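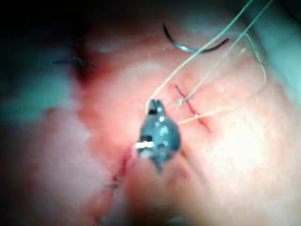
Figure 1. Pale green thread crossing over itself on top of the incision, with the curved needle lying nearby.

4.2 Managing the thread

Anybody who has taught suturing will know that learners worry a great deal about the needle and hardly at all about the thread, and we were no different when we began. Yet the spare length has to go somewhere. A loop left lying over the wound (Figure 1) is easily caught up in the next throw, and we came to ask for it to be laid well to one side before anything else was done.

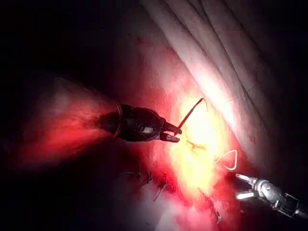

Figure 2. Two instruments facing one another across the tissue, the silver one with its jaws open.

Passing between hands deserves the same patience. Bassey's notes from February return to it again and again - wait until the second pair of jaws is close, and only then think of letting go.
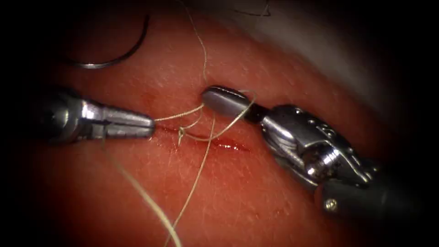
We kept to short, straight incisions throughout, which left beginners free to think about spacing and tension, and which made a gaping edge or a puckered one wonderfully easy to spot when we sat down together over the finished work.
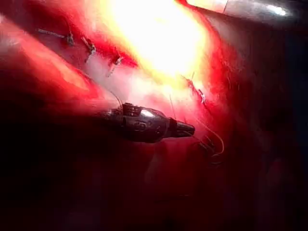

4.3 Scoring the closures

Akande and Bassey scored all 17 closures separately, then met to talk over the 2 on which they differed.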